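Re: [riscombe-users] Serial messages get lost when display updates 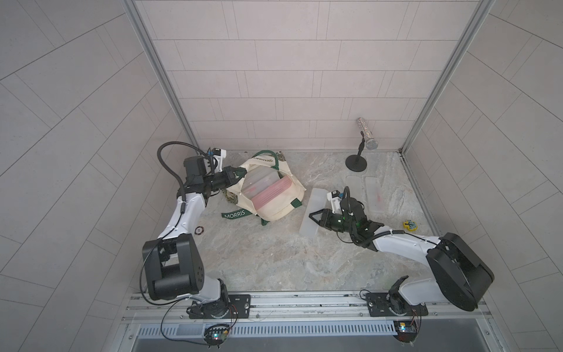 Two arms in a tiled booth

On November 24, 2020, a list member wrote:
> I have the Riscombe board with the Cerex display and I send the
> values from the PC over USB. With 3 values everything is fine. When
> I add the fuel and the lap time, the display freezes for a moment and
> then shows wrong numbers. I already changed the cable and tried
> another computer. Is my board too slow for this?

Hello,

I had the same problem in February, and I do not think that your board is too slow. I also bought a second one at that time and it behaved in the same way, so please wait before you spend money.

The receive buffer of the board is small. While the Cerex library draws the full screen, your program does not read the serial port, and the bytes which arrive during this time must wait in the buffer. With short messages they have enough space. With your two additional values the message becomes longer and the last part of it is lost. Then your program takes the beginning of the next message as the end of the old one, and you see wrong numbers.

I changed two things in my code.

First, I put a start character and an end character around each message. I use < and >. The program ignores everything until it sees <, and it only uses the values after it has received >. If a new < comes before the >, the old message is thrown away. One lost message you will not notice on the display.

Second, I draw only the fields which have changed. In the library there is a function for the full screen and another one for a single field. The example sketch from Sonside uses the full screen each time, and I think many people have copied it from there, me too.

After this I measured with a small test program on the PC. It sent 3,965 messages and the board did not lose any. Before the change I stopped the test after 2,000 because the result was already clear.

If it is still not good for you, try to send less often. The eye cannot read a lap time which changes so quickly - I send the fuel only when the value is different from the last one.

One question from my side. Does somebody use the Marty plugin together with version 2 of the board? For me it finds the port only when I start the plugin before I connect the cable. On the older board the order was not important. I have looked in the settings but I did not find an option for it.

Please send your reading loop to the list if you want, then I can look at it in the evening.

Best regards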